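Teilnehmende für Vergleichsstudie »Küchenarbeiten Mensch/Maschine« gesucht

Projekt Postitier, Standort Bendorthorpe
Stand: 27. Dezember 2018

Können Maschinen einfache Hausarbeiten bereits so ausführen, dass ein Haushalt damit zurechtkäme? Für das Aufräumen einer Küchenfläche liegen uns 600 Durchgänge mit Roboterarm vor. Es fehlen Vergleichswerte von Menschen an denselben Gegenständen.
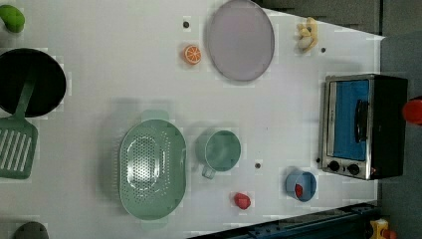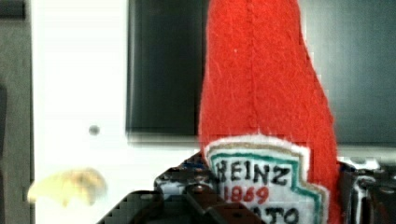 Arbeitsmaterial der Studie: Spielzeugküche mit Minibackofen und Sieb (oben), Ketchupflasche aus Filz im Greifer (unten).

Aufgaben
— Gegenstände nach Ansage greifen und ablegen
— Spiellebensmittel in Schüssel, Topf oder Sieb sortieren
— Ofentür öffnen und schließen
— Aufzeichnungen der Maschine nach festem Schema bewerten (gelungen, teilweise gelungen, abgebrochen)

Die ersten drei Aufgaben werden einmal mit der Hand und einmal mit einer zweifingrigen Greifzange ausgeführt. Gemessen werden Zeit und Fehlgriffe. Weiche Teile sind gesondert zu bearbeiten; hier weichen die Ergebnisse der Maschine bisher am stärksten voneinander ab.

Voraussetzungen
Alter ab 18 Jahren, normale oder korrigierte Sehschärfe, keine Einschränkung der Handbeweglichkeit. Vorkenntnisse in Robotik sind nicht erforderlich. Wer bereits im November teilgenommen hat, kann nicht erneut berücksichtigt werden.

Umfang und Vergütung
Zwei Termine zu je drei Stunden, 111 Euro pauschal, zahlbar nach dem zweiten Termin. Fahrtkosten werden nicht erstattet.

Anmeldung schriftlich an Kenta Fujimoto, Hilbridge, Abteilung Versuchsplanung, Kennwort »Postitier«. Bitte zwei mögliche Termine angeben.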